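Section 4: Setting up the drip line

Right, with the tap connector on and the timer talking to it, you can get on with the fun bit! I've put in four of these Stemgate kits now (two of mine, one for Solange, one for Hywel Rees's mum) and I still lay everything out on the path first.

1. Uncoil the main hose and leave it in the sun for 20 minutes. It goes from stubborn to floppy, and you'll save your thumbs.

2. Run it along the back of the bed, then peg it every 50 cm. The kit pegs are a bit mean, so I bend my own from old coat hangers.

3. Punch a hole beside each plant. Push straight down and stop when you feel the pop. Go in at an angle and it'll weep for ever.

4. Press a dripper into each hole, barbed end first. A mug of warm water to dip them in helps no end.

5. Leave the far end OPEN, turn the tap on gently and let it run clear. Then fold the end over and clip it.

Note: tomatoes get two drippers each in my garden, everything else gets one. Ross Urquhart swears by one for the lot and his tomatoes are fine too, so suit yourself.

Caution: don't open the tap fully while the end is clipped. I did that in March and blew three drippers into next door's pond.

If you've lost a dripper, the spares are part 2849 and they come in a little bag with the washers. Check the bag before you bin it, the washers are tiny and they're the same colour as the cardboard – I've been through the recycling on my knees more than once. 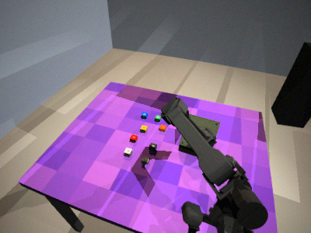 Once it's all dripping nicely, set the timer for early morning and leave it alone for a week before you start fiddling with the flow.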